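December 22, 2025
Course notes, Egan section

Visit to Maltov: what to take from it

You spent a morning at the Maltov open day. These notes cover what will matter for the write-up. The free pens will not.

The talk in the front room was mostly about finished robots, which always look clever in a talk. The useful part was the workroom, where people teach by hand. A person holds a gripper, does a chore, and the motion is saved. Do the chore 50 times and you have a start. Do it 100 times and you have a sore wrist – and, with luck, a data set.

Points to cover:
- Why the printed square markers matter, and what happens to tracking when a sleeve gets in front of one.
- One hand or two. Two is harder to teach and much harder to clean up after.
- Where the cables go. Ask anyone who has stepped on one.

Hand-held grippers in the workroom, with marker cubes:

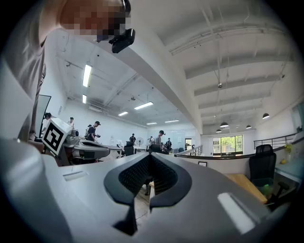
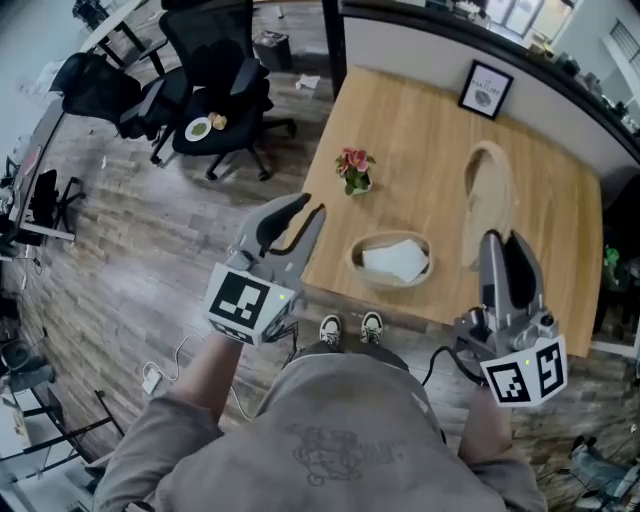
Write-ups should run to 4 pages, drawings included. Compare what you saw with the Pisteck arm from the March lab, which had no human holding it and was wrong with great confidence. If you missed the visit, read chapter 7 of the Fillau reader and answer the same points. "The robot was cool" was last year's most common finding – it does not need repeating.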